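## 3. 調査の対象と方法

本節では、Hinlowの商店街で行った割引はがきの配布と、その回収の手順を述べる。

図1　二本の指を開いたグリッパ(CG)

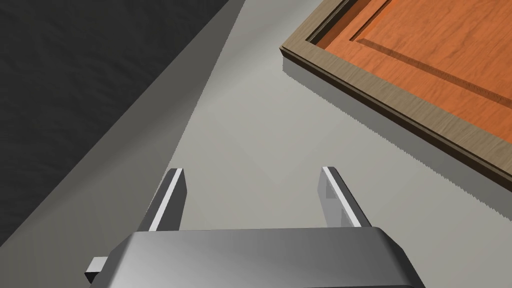 ### 3.1 対象地域と参加店

調査はHinlowの中心部にあるCikbridge通りで行った。Cikbridge通りは駅の南口から川沿いの住宅地まで続く商店街で、個人経営の店が多い。食料品店、理髪店、古書店、靴の修理店、喫茶店などが並び、大型店は通りの北端に一軒あるだけである。この大型店は調査に含めていない。自社の会員制度と広告予算を持ち、他の店と同じ条件で比べることができないためである。

参加したのは23店である。募集は商店会の月例会で行い、欠席した店には後日、説明文書を届けた。参加の条件は、調査期間を通じて営業すること、割引の内容を途中で変えないこと、回収したはがきを捨てずに保管することとした。費用の負担は求めなかった。ただし割引分は各店の負担であり、この点を理由に参加を見送った店もあった。したがって参加店は、もともと販売促進に前向きな店に偏っている可能性がある。偏りの影響については5節で改めて扱う。

参加店には事前に聞き取りを行い、過去に使った広告の種類をたずねた。地域紙の広告欄、店先の立て看板、手書きのちらしを挙げる店が多く、郵便受けへの配布を続けている店は少数だった。中止した理由としては、印刷費のほか、「効いたのかどうかがわからない」という回答が目立った。効果が見えないまま費用だけが記録に残る状態では、翌年の予算を組むときに真っ先に削られる。本調査で回収の経路を記録できる形にしたのは、この聞き取りを受けてのことである。

### 3.2 配布物

配布物は通常のはがきと同じ大きさの割引はがきで、片面に参加店の一覧と通りの略図、もう片面に割引の内容を載せた。一枚につき一店で一度だけ使うことができる。印刷は通り沿いの印刷所Okekeに依頼した。紙はやや厚手のものを選び、折れたり財布の中で擦り切れたりしても番号が読めるようにした。

文面は2種類を用意した。一方は割引の額を最も大きな文字で示し、店の紹介は小さく添えた(以下「値引き型」)。他方は店主の短い言葉を上に置き、割引の額は下段に本文と同じ大きさで記した(以下「紹介型」)。割引の額、期限、対象となる店はどちらも同じである。色と書体もそろえ、違いが文面の構成だけになるようにした。

店主の言葉は聞き取りの記録から調査者が選び、本人の確認を得て載せた。書き直しを求めた店主もいたが、その場合は長さだけを制限し、内容には手を加えなかった。結果として、品ぞろえを説明するもの、開店の経緯を述べるもの、常連客への礼を述べるものなど、内容にはかなりの幅がある。文面を統一すれば分析は容易になったはずだが、実際の広告からは離れてしまう。ここでは実際に近いことを優先した。

### 3.3 配布の手順

住宅への配布は4,000枚とした。区域は商店街から歩いて来られる範囲に限り、道路を境界にして小さな区画に分けた。各区画には値引き型か紹介型のどちらか一方だけを配り、割り当てはくじで決めた。同じ建物の中で二つの文面が混在すると、住民どうしが見比べて種類の違いに気づくおそれがあるため、集合住宅は棟ごとに一つの区画とした。

これとは別に、1,000枚を店頭に置いた。店頭分も両方の文面を同数とし、どちらを置くかは店ごとに決めて、期間中は変更しなかった。店頭で受け取る人はすでに店を訪れているので、新しい客を呼ぶ効果は住宅への配布ほど期待できない。一方で、ある店で受け取ったはがきを別の店で使うという動きは、店頭分でなければ追いにくい。店頭分を設けたのは、この店から店への移動を調べるためである。

配布は8月に行った。この時期は帰省や旅行で留守にする世帯が多く、配布に最適とは言えない。しかし秋以降は通りの催しが続き、催しの宣伝と割引はがきの効果を分けることが難しくなる。留守による遅れを考え、利用期限は長めに設定した。配布を断る表示のある郵便受けには入れず、余った分は調査者が持ち帰って集計から除いた。

### 3.4 回収と記録

はがきには通し番号を印刷し、番号から文面の型と配布区画、または配布した店がわかるようにした。氏名や住所の記入欄は設けていない。客は会計のときにはがきを渡し、店は裏面の余白に利用日と購入額の区分を書き入れる。購入額を正確な金額ではなく区分で記録したのは、売上の詳細を外部に出したくないという店が複数あったためである。

回収したはがきは毎週木曜日に調査者が店を回って受け取った。店によっては木曜日が定休日にあたるため、その場合は隣の店に預けてもらった。受け取りの際には、客から何か言われたか、書き入れに手間取ったかを短くたずね、答えを記録した。混み合う時間帯に日付の記入を忘れたという報告は、喫茶店とパン店で繰り返し聞かれた。日付のないはがきは、受け取った週に利用されたものとして扱った。

一部の店は、客の来店記録に携帯端末用のポイントサービスZomenovを使っている。当初はZomenovの記録とはがきの番号を照合し、初めての客と常連客を区別する計画だった。しかし導入している店が飲食店に集中しており、登録していない客も多いことから、全体の分析には用いないことにした。Zomenovの記録は、はがきの記入漏れを確かめる補助資料としてのみ参照している。

### 3.5 分析の単位と指標

主な指標は回収率、すなわち配布枚数に対する利用枚数の割合である。回収率は文面の型ごと、配布経路ごとに求めた。住宅分の割り当ては区画を単位としているので、型の比較も区画を単位として行った。一枚ごとに独立した結果とみなすと、同じ区画の世帯が似た行動をとる傾向を見落とし、差を過大に評価することになる。

第二の指標は、店頭分について受け取った店と使った店が異なる割合である。これを本稿では「回遊率」と呼ぶ。回遊率は店の業種と通り上の位置に左右されると考えられるため、業種を飲食、食料品、日用品、サービスにまとめ、位置は駅側と川側に分けて集計した。古書店は分類に迷ったが、日用品に含めた。

第三に、購入額の区分を文面の型ごとに比べた。値引き型で来店した客は少額の買い物にとどまるのではないかという懸念が、聞き取りの段階で複数の店主から出ていたためである。業種によって単価が大きく異なるので、比較は業種の中でのみ行った。

自由回答にあたる店主の発言は、著者の一人とLucinda Baptisteが別々に分類した。分類の項目は、客の反応、作業の負担、文面への意見、他店との関係とした。二人の分類が異なった発言は、記録を読み直して協議し、それでも一致しないものは複数の項目に重ねて含めた。

### 3.6 手続き上の制約

店頭での渡し方は統一できなかった。会計の横に積んでおく店もあれば、客に一枚ずつ手渡す店もあった。事前の説明では置くだけにするよう依頼したが、客と話すきっかけになるという理由で、途中から手渡しに切り替えた店がある。切り替えた週は記録に残し、4節の店頭分の分析では、該当する店を除いた場合の結果も併せて示す。

また、はがきを使わずに来店した人の数は把握していない。はがきで店を知り、期限後に訪れた人や、持参を忘れて通常の価格で買い物をした人は、いずれも回収率には表れない。本調査の回収率が示すのは期限内に実際に使われた割合であり、広告としての効果全体はこれより大きい可能性がある。期限後の来店については、参加店への追加の聞き取りで得た範囲の情報を付録に収めた。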